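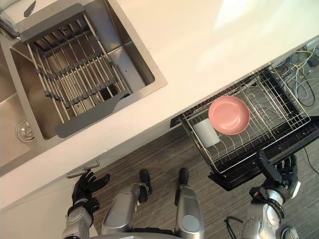 Brurndale Kitchen Kit: Frequently Asked Questions

Last updated 13 November 2019

We get a lot of mail about the Kitchen Kit, and we love it, so keep writing! These are the questions that come up most.

What's in the kit?

Two multi-fingered hands with wrist adapters, a set of spare grip pads, a wrist camera for each hand, and the Rostholm software, which is where the dish handling lives. You supply the robot. If yours has two arms and can hold its balance while it leans over a counter, there's a good chance we can fit it. Send us the arm model and we'll tell you yes or no before you spend anything.

What does it do out of the box?

Bowls, plates, cups and mugs, from rack to counter and back again. It will also open and close a dishwasher drawer, a standard hinged door, and most cabinets with a bar handle. Knobs are harder. Small round ones still give us trouble and we'd like you to know that going in.

Why a dishwasher? Why not something easier?

Oh, we tried easier! Our first demo sorted blocks on a table and it was dull within a week. A dishwasher has everything: a heavy thing that slides, a light thing that breaks, wires to get fingers caught in, and a handle that is never at the height you want. Fongchan Chantharasri, who wrote most of the grasp planner, still calls it the best test bench you can buy at an appliance store.

Does it need special dishes?

No, and please don't buy any. The practice set we tune against has 233 pieces, nearly all from thrift stores and discount shelves, with stickers left on whenever we forget to peel them.

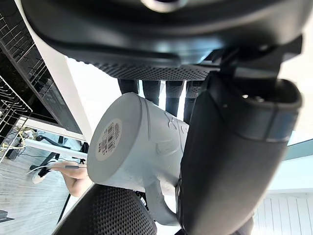 Mugs get their own section in the manual. The handle can end up anywhere, the rim may be facing away from you, and raised patterns change how the pads sit against the wall. The planner looks for two wide contact areas first and treats the handle as something to work around. You can switch that to handle-first in the settings, and for tall, narrow mugs we think you should.

Will it break my dishes?

Sometimes, in the first few days. Start with the force limit at 61, which is the factory setting on our scale, and leave it there until you've seen it handle your own cups for a while. Going above 80 turns on a warning, and you should take that warning seriously with anything thin. Plastic and thick stoneware are very forgiving.

Can it handle wet dishes?

Yes, with the dimpled pads. Rinse them afterward with warm water and a drop of dish soap, then let them dry fully. Don't put the pads in the dishwasher. (Yes, we did. They curled.)

How long do the pads last?

We rate a set for 1,000 grasps. Ours usually keep going well past that, but the dimples get shallow and glasses start to slide a little, so swap them when you notice it. It's a two-minute job with the small hex key.

How do I teach it my own kitchen?

You walk it through. Put the software in guide mode, move the hands to the counter edge, the rack and the handles, and save each spot with a name you'll remember. Most people finish in an afternoon. If you rearrange the room you only need to redo the spots that moved, and that was the feature we were happiest to ship in April.

Do I need to be there while it runs?

Yes. Somebody should be in the room with the stop button in reach, every time. Keep children and pets out of arm's reach of the robot.

It keeps missing the drawer. What's wrong?

Nine times out of ten the robot is standing a bit too close and the elbow has nowhere to go. Back it up a few inches and run the reach check again. If it still misses, look at the lighting. Shiny steel and black plastic next to each other can confuse the wrist cameras, and a lamp off to one side helps more than you'd expect.

What about the Sangkhawat hands? Are they compatible?

The older three-finger version is, with the adapter plate. The newer one will be once we finish testing the wrist connector. We're using it on our own bench and it's lovely.

Can I try it before I buy?

Please do! The demo kitchen at our Mevthorpe workshop is open by appointment, and you're welcome to bring your own dishes. Odd ones especially. Use the contact form and mention which robot you have.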